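Preltis Publishes Fault Findings on Dromon Gripper Cell, Says Supplier Fix Is Not Enough

11 May 2023
By Rekha Prajapati, Preltis

SKURHAM – Preltis today released the results of its own review of a grip fault in the Dromon tabletop handling cell, and said it does not accept the supplier's claim that the matter was closed by a software update in March. The company has stopped all unattended running of the cell at its Skurham test site until the cause is known.

The work is light handling at a table, with small items such as plastic cups.

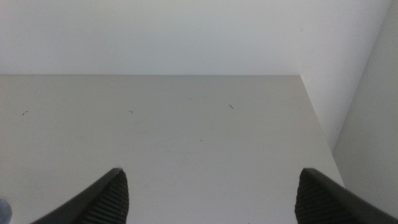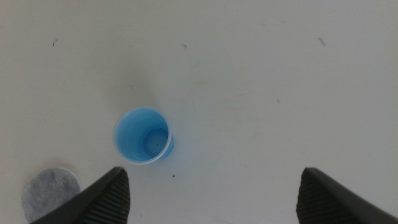 The fault is simple to state. The control software reports a good grip when the fingers have closed on nothing, or on the very edge of an item. The arm then carries out the rest of its program as if it were holding something. In the worst cases the item is gripped weakly, lifted, and let go partway through the move.

Preltis logged 3341 pick attempts in its review. In 142 of them the cell reported a good grip that a person at the table judged to be false. In 18 of those, the item was dropped from above the table. There were no injuries. Every run was attended, and the operator stood outside the reach of the arm.

Grewal, which supplies the Dromon cell, told customers in March that an update to the grip check had "resolved the reported behavior." Preltis installed that update partway through its review. The first 1647 attempts were made on the old version and the rest on the new one. False reports went down after the change, but they did not stop, and drops were recorded on both versions.

"I have read the notice several times and I still can't tell what was tested," said Gaurav Sachdeva, who leads handling safety at Preltis. "It says resolved. It doesn't say how many picks, what items, or who was watching. We had a false grip on the first morning after we installed it."

Sachdeva also questioned how the grip check works. As Preltis understands it, the software looks at finger position and motor load, and treats a small rise in load near the end of travel as contact. Thin-walled plastic gives very little load. A slightly stiff finger can give the same reading with nothing between the pads. Preltis has asked Grewal whether the update changed this method or only moved the limits, and has not had a clear answer.

Grewal has suggested in letters to Preltis that dust on the table and wear on the pads may explain the results. Preltis does not rule out either one. It notes, though, that the cell is sold for ordinary work areas, that the manual sets no standard for how clean the table must be, and that a worn pad should lead to a failed grip report, which is the opposite of what was seen.

"Maybe it is the pads," Sachdeva said. "Then tell us how worn is too worn, and put it in the manual. I'd be glad to be shown wrong on this. So far I've been sent a version number."

The review has limits of its own. It covered one cell at one site, and the false grips were judged by eye. Preltis did not change the items in a planned way between the two versions, so the drop in false reports should be read with care. The company makes no claim about other Dromon cells.

Until further notice, Preltis will run the cell only with an operator present and at reduced speed, and will not use the grip report as a safety signal. The company advises other Dromon users to compare the grip report with what is in the fingers – by eye, over a full shift – before they rely on it.

Preltis has asked Grewal for its test records and for a description of the grip check before and after the update. It will publish the reply if Grewal agrees. The full pick log, including the attempts Preltis could not classify, is available on request from the Preltis office in Skurham.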